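The Tablecloth Years: A Conversation With a Pattern Collector

15 Apr 2023

The kettle is on before I have my coat off. My host has been collecting printed table coverings for most of her adult life – oilcloth, vinyl, cotton, anything made to be wiped or washed and eaten off – and she has agreed to talk on the condition that I leave her name out and stay for lunch. Both are easy to accept.

She lives in the top half of a house in Clernolbridge, a few streets up from the river, and the collection lives there with her. It is on rollers in the hallway, in flat drawers under the bed and, because she believes firmly in using things, on every surface where a person might put down a plate.

"People ask me which ones are for best," she says, "and I tell them Tuesday is best. Put the good one out on Tuesday!"

It began with a kitchen. Her grandmother's had a yellow oilcloth with brown teapots, and when the house was cleared, the cloth went out with the linoleum. She was 11. "I remember standing in the yard and seeing it folded over the top of the bin, and it was like seeing a relative there. I knew every teapot. There was one with a bad spout where the printing had slipped, and I always sat by that one."

She never found another. She has come close, and she gets up to show me the nearest match, which has coffee pots in a warmer brown and came from a hardware store in Mirnlow that was closing down. The owner sold her the end of the roll and then, seeing how pleased she was, brought out five more from the back. That was the afternoon, she says, when a person who owned a few tablecloths became a collector.

Fruit is the biggest family in the collection by a long way. Lemons come in waves, according to her, and so do cherries. Grapes have been with us always. She loves the way a fruit print gives away what somebody thought a happy table looked like, and she can talk for a long while about leaves, which are where a lazy designer gets found out.
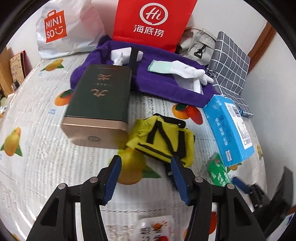
"The fruit does the selling and the leaves do the work," she says. "If you have just fruit, floating, it looks like a shipping label. The leaf tells you it was hanging somewhere. Then you need something underneath to hold the whole thing together, so they give you a check, or a trellis, or a lace, and the lace is the one I fell for in the end."

Printed lace is a subject she warms to quickly. Real lace on a table was a sign that you had time, or that somebody in the family did. Printed lace came along and let everyone have the look and wipe it down afterward, and for years people with real lace were very sniffy about it. She finds that wonderful. She thinks the printed kind has its own beauty, with its shadows drawn in gray and its holes that you can put a finger on and feel nothing at all.

"I had a visitor who kept touching it," she says. "A grown man, very serious, from a museum. He knew perfectly well it was flat and he couldn't stop checking."

We eat at this point, a potato soup with a lot of dill, on a cloth covered in blue windmills. I spill some. She is delighted and shows me how it beads up, then hands me a sponge.

I ask how she stores them all, and the answer takes up most of the second bowl. Never fold a vinyl cloth, she says, if you have anything to roll it on. Cardboard tubes from a fabric shop are perfect, and the shop will usually give them away if you ask in the morning before the recycling goes. Roll with the printed side out, which feels wrong and which everybody gets backward the first time. Put a sheet of plain tissue between the turns. Keep the tubes out of the attic, where summer heat can make two cloths stick to each other for good. She lost a pair of strawberries that way one July and still sounds sore about it.

For creases that are already there, she hangs the cloth over a shower rail and lets the steam get at it, then lays it flat under a blanket overnight. No iron, ever. "I did it once, on the lowest setting, with a towel. I can still smell it."

The cottons are easier, but she is stricter with herself about them. She keeps a ledger for each one, with where it was bought, what it cost, how wide the repeat is and what was eaten on it. That last column is my favorite part of the whole visit. There are birthday cakes in it, a great many pancakes and one entry that says only "crab, regret."

The ledger has helped other people too. She swaps notes with a small circle of collectors who met through a newsletter called Eskola, and between them they have matched 54 cloths to the firms that printed them. Much of it comes down to the selvage, the plain edge that most households trimmed off. A cloth that still has its selvage will sometimes carry a row of color dots or a pattern number, and that is enough to go on. Her own proudest find was a run of six designs from a printworks called Cistard, all by the same hand, she is sure, from the way the stems cross.

"Always left over right. Every stem! Whoever it was had a habit, and the habit went into thousands of kitchens."

She is also fond of cloths with words on them, and these are gaining ground on her shelves. Some are mottoes, some are the names of herbs, and some have the fruit labeled in more than one language, so that a child could learn to read over breakfast. She knows two people who did. 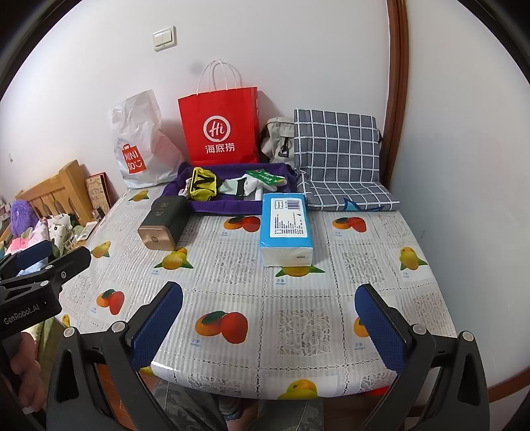
Mango print on a gray lace grid, with small labels in Chinese and English.

"A label on a fruit is such a generous thing," she says. "You know it's a mango. They tell you anyway. I learned my first Chinese characters off a tablecloth, and I've since said them out loud in a grocery store and been understood, and I was so proud I bought far too many."

What would she tell someone who wants to start? Buy the one that makes you laugh, she says. Don't worry about age, and don't be put off by a cup ring, which is part of the record as far as she is concerned. Look in the housewares corner of a thrift store before the linens, as the vinyl ones tend to get put with the trays. Measure your table first and carry the number in your wallet, though she admits that she has bought cloths for tables she doesn't own, including a round one with pears that is waiting for her to move somewhere with a bay window.

She is hoping to put on a small show later in the year, with the cloths on real tables and chairs pulled up so that visitors can sit. Tea will be served. There will be no ropes, and anyone who spills something will be handed the sponge.

Before I go, she rolls out one more on the hallway floor, a plum design she got in the mail that week, and we both get down on our knees to look for the selvage. It has been trimmed. She checks all four sides anyway, then goes back to the first.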